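Picking up from where the June pages stop, with apologies to whoever reads these in order, because I let the notebook slide while the Fusteck job was going out and most of what happened in between lives on the backs of offcuts.

The subject is still hide glue, and more exactly why the batch we have been cooking for the chair seats goes stringy before it ought to. I had put it down to the pot. Olumide had put it down to me, in a very kind way, and I think by now we can say it was a bit of both, with the water getting a share too.

So, what I did first was go back to the plain recipe on the inside of the cupboard door, the one in Rutilio's handwriting, and follow it as if I had never made glue in my life. Dry granules, cold water, lid on, leave it alone overnight. I have a bad habit of topping up the jar in the morning when it looks thick, and I wrote on my hand not to. It looked thick. I left it. By the time I had swept and had my coffee it had softened into the even, wobbly stuff it is meant to be, and I felt a little foolish about all those mornings with the jug.

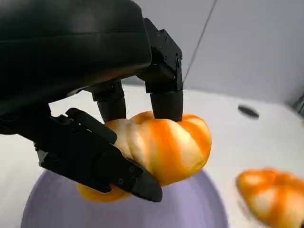
**Skirnwood, 2021-08-04**

Warm today, and sticky with it, so the shop doors were open on both sides and I had a nice long working time for once. I cooked the soaked batch in the double pot and held it under the simmer. The thermometer we had been trusting reads low! I checked it against the new one and against a pan of boiling water, and it is out by enough to explain a great deal. Every pot I thought was sitting nicely has been running too hot, probably since the spring. Overheated glue loses its strength first and its temper second, as Rutilio likes to put it, and you can smell it going if you pay attention, a sort of scorched-broth smell that I had come to think of as normal.

The old thermometer is in the drawer with tape around it. Please don't use it for glue. It is fine for the kettle.

Once the pot was behaving I glued up test joints in ash and in cherry, plain rubbed joints with no clamps, the way the Ó Dubhghaill seats were made. I know Damián thinks rubbed joints are showing off, and on a long board he may be right, but on short stock there is such a pleasure in feeling it grab under your hands, that little suck and then the stop, and once you have felt it you know where you are. The cherry grabbed quickly. The ash wanted more glue than I gave it the first time (open pores, I should have sized it), and I planed those faces back and did them again with a thin wash coat first. Much better.

I timed the grab by saying the alphabet under my breath, which is not science, but I have done it for years and it is at least the same bad clock every time. With the doors open I got nearly to the end before it stopped sliding. In February I am lucky to reach K.

A few things to keep hold of from the morning:

- Warm the wood as well as the glue. I used the lamp on the cherry and forgot on the first ash piece, and the forgotten one was the one that chilled.
- Strain it. There was grit in the bottom of the granule bag, and it showed up in the squeeze-out.
- The brush with the wire ferrule is staining the glue gray, and it shows along the line on pale wood. The string-bound brush is the one to use.
- Small pots. I cooked far more than I needed and then felt I had to use it, which is how sloppy joints get made.

After lunch I moved on to the veneer, which I had been putting off. The door panel for the Findum cabinet has a blister near the lower hinge side, and it has been bothering me every time I walk past. I slit it along the grain with a fresh blade, worked a little thinned glue in with the palette knife, and went over it with the warm iron and a damp rag, then pressed it under a block with wax paper between. I didn't lean on it too long. My feeling is that the blister was my own doing, from one of those cooked-to-death pots, and there may be others waiting to come up when the weather dries out. I have tapped over the whole panel with a fingernail and penciled a ring anywhere it sounded hollow. The rings will come off with the eraser, so no need to panic if you see them.

Anayeli asked me again why we don't use the yellow glue for the panels and be done with it, and I gave her my usual speech, which she has now heard enough times to mouth along. For the record, though, and for anybody new: the cabinet will need repair someday, everything does, and whoever opens it up with a little steam and patience will be glad of us. Yellow glue on the shop jigs, by all means. I use it there myself and I like it very much.

Later on I broke the first of the morning's test joints, the cherry, even though it really should have been left until tomorrow. I couldn't wait. Knocked over the edge of the bench with the mallet, it took three good blows and then went in the wood, with a long splinter carried across from one half to the other. That is what I was hoping for. The one I made with the last of the old pot let go cleanly along the line at the first tap, shiny as a plate on both faces.
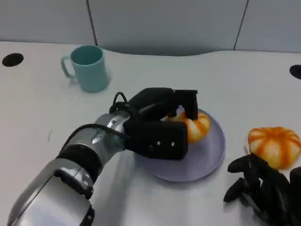 Damián Barrera: I'd hold off blaming all of it on the heat. The old pot had been warmed up and cooled down again who knows how often, and every reheat takes something out of it. Cook a fresh one too hot on purpose and break that, then you'll have the two things apart. Also I never said showing off, I said unnecessary.

Fair on both counts, and I have put the second one right in my own mind if not on the page. So for tomorrow there will be a fresh small pot overcooked on purpose, and another small pot kept at the proper heat but chilled and rewarmed a few times through the day, with joints from each in the same cherry board so the wood can't be the excuse. I'll mark them on the end grain in pencil. If Alžběta is in, I would like her to break them without knowing which is which, as I can't be trusted not to swing harder at the one I want to fail.

The ash joints stay on the windowsill overnight, uncovered. The leftover good glue is in the refrigerator in the jelly jar with the blue lid, labeled this time. We are getting low on granules, so somebody should add them to the next order, the same grade as before, and ask for the smaller bags if they still do them, as the big one takes up damp once it's open.

Still to do on the Findum door: lift the block in the morning, scrape off the squeeze-out while it's rubbery, and tap the panel over again.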